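Home | News | Research | Press | Contact

Hutora Releases Bin-Picking Results, Advises Against Reading Too Much Into Them

By Selma Georgiou, May 20, 2024

Hutora today published results from a test of Plilik, a method for choosing where a robot should grab parts lying in a bin. The trial ran to 2276 attempts. Plilik failed on 595 of them.

The method scores possible grasps from a single depth view and drops any that would bring the wrist too close to a wall. Earlier papers, including one of our own, claimed this problem was mostly solved. We no longer think so.

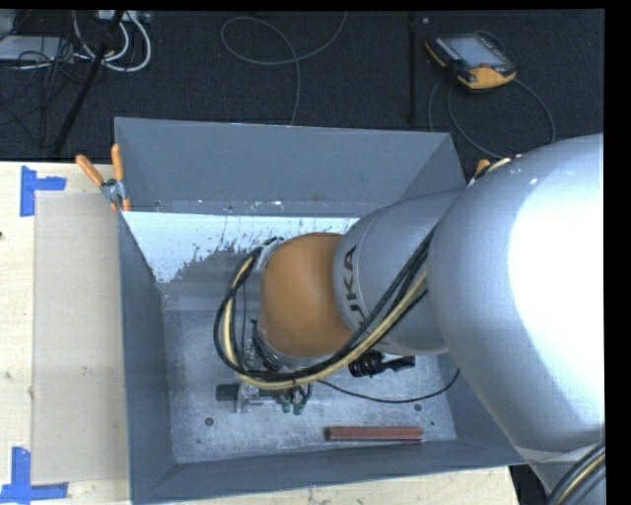

The KUKA arm at work in the metal-floored test bin.

"Most published success rates come from easy parts in shallow trays," said Leszek Kaczmarczyk, who led the study. "Use a deep bin and the numbers drop. Ours did."

Only 3 part types were tested, all in one bin. Tuning took 300 further attempts, which are left out of the total – a common practice, and one that flatters the result. Co-author Nikola Ostrowski said she would not put the method on a production line yet.

Failure logs are available on request. Hutora would like other labs to try to break the method before anyone tries to sell it.

Press contact: Teodor Kaczorowski, Hutora

12 shares | 0 comments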